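Why I have watched the same otter film thirteen times

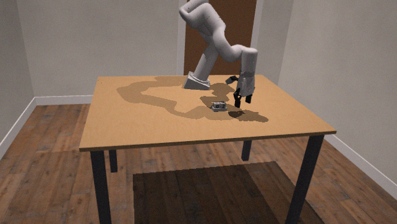 Is it worth going to see a nature documentary on a giant screen when it will be on the telly by Christmas? For the first forty minutes, absolutely, and after that it depends on your neck.

I should declare an interest. The Wallimel is a fifteen-minute walk from my front door, it has the biggest screen in the county, and in May I bought one of their unlimited passes in a fit of optimism about the sort of person I was going to become. I pictured subtitles. I pictured myself in the foyer afterwards, having views. What the pass covers, it emerged when I got home and read the back of it, is the daytime programme on the big screen, and the daytime programme on the big screen is animals.

So I have seen a great many animals. I have seen penguins from underneath. I have seen the inside of a termite mound at a size that made the man in front of me put his coat on and leave. And I have seen Stuvano, the otter film, thirteen times, as it runs at two in the afternoon and I work mornings and the seats recline.

Stuvano, for those of you with a normal relationship to cinema, is the name of the river and also the name of the otter. This causes more trouble than you would think. "Stuvano is rising," says the narrator, over a shot of an otter lying perfectly flat, and it takes a moment to understand that we are talking about the water. The film is made by an outfit called Stuvance, who I assume had already printed the stationery.

The plot, if I can call it that, goes like this. A young otter leaves her mother in the spring and goes upstream to find a stretch of river of her own. There is a weir. There is a flood. There is a rival, introduced with a cello. She learns to catch crayfish, badly and then well. Snow falls, she finds a hole under an alder root, and the following year she has two cubs of her own and the music goes up so loudly that you can feel it in your fillings.

It's good. I want to be clear about that before I start complaining, as I had an email after the last post (the one about the wolves) asking whether I actually like animals. I do. I like them very much. I only get twitchy about what is done to them in the edit.

Take the flood. On my first viewing I gripped the armrest. On my second I noticed that the otter goes into the water with a nick in her left ear and comes out the other side of the weir with two perfect ears. By the fourth I was fairly sure there are at least three otters playing the lead, and one of them is noticeably stout. I don't mind this. Nobody expects a single wild otter to be available for every shot, and she'd have wanted a trailer. But the narrator does go on about her as if they'd been at school together. He knows what she is thinking. He knows she is remembering her mother. I have lived with the same cat for seven years and I couldn't tell you whether she remembers breakfast.

Then there is the sound. Otters in this film go crunch, splash, pad-pad-pad across wet stones, all in glorious detail, and all of it filmed from the far bank with a lens the length of a drainpipe. I read up on this once and came to the conclusion that somewhere there is a grown adult in a warm studio with a pair of leather gloves and a washing-up bowl, being an otter for a living. I think of this person often. Every time she climbs out on the bank and shakes herself, I picture a wet flannel being flapped near a microphone. The crayfish, I'd bet money, is celery.

None of this spoils it. If anything I enjoy it more now, in the way you enjoy a magic trick once you have worked out which pocket. There's a shot near the middle that I would happily pay for on its own - the otter comes up under a sheet of thin ice and her breath spreads out in silver coins along the underside, and she follows them. No cello. Even the narrator shuts up. On a television it would be pretty. On a screen the size of a block of flats you forget that you have legs.

And I think that's my answer to the question at the top, or the long version of it. The big screen is wasted on most of what gets put on it. Helicopter shots of mountains make me feel slightly ill. Lions are already as large as I need them to be. But make something small very big and I will sit there with my mouth open. The termites, the ice, a whole minute of a caddis fly larva gluing grit to itself. They should do more of that and fewer helicopters.

A word on the audience, as regular readers know I can't leave it alone. The two o'clock showing draws three sorts of people: toddlers with a grandparent, retired couples with a flask, and me. The toddlers are far and away the best company. They ask what everybody wants to ask ("Is she dead?" "Where is her dad?") and they boo the rival, who has done nothing wrong apart from living there first. The flask people talk, but only about the location. They have been there. They always had a lovely lunch there.

The staff have started nodding at me. Last week the lad on the door didn't look at my pass at all, he just said "otters?" in a gentle voice, as you might to someone who has been recently widowed.

I've tried to vary it. I went to the one about sled dogs and came home wanting seven of them. I went to the one about bats, which was excellent, but it was nearly all dark and the seats recline, so I can only speak for the beginning and the credits. I stayed through the credits of that one on purpose, to see who did the squeaks. It said "additional bats", and a list of four names.

My neck, since a couple of you asked, is better. I now sit two-thirds of the way back with a rolled-up cardigan, and I do the shoulder stretches my Iyengar teacher showed us, in the foyer, beside the hot dog machine. People give me room. Row M is the one to go for if you have bifocals. Avoid anything in front of G unless you have a particular wish to look up an otter's nose.

Stuvano is on until the end of the month and then it's whales. I've seen the poster for the whales. There's a helicopter in it.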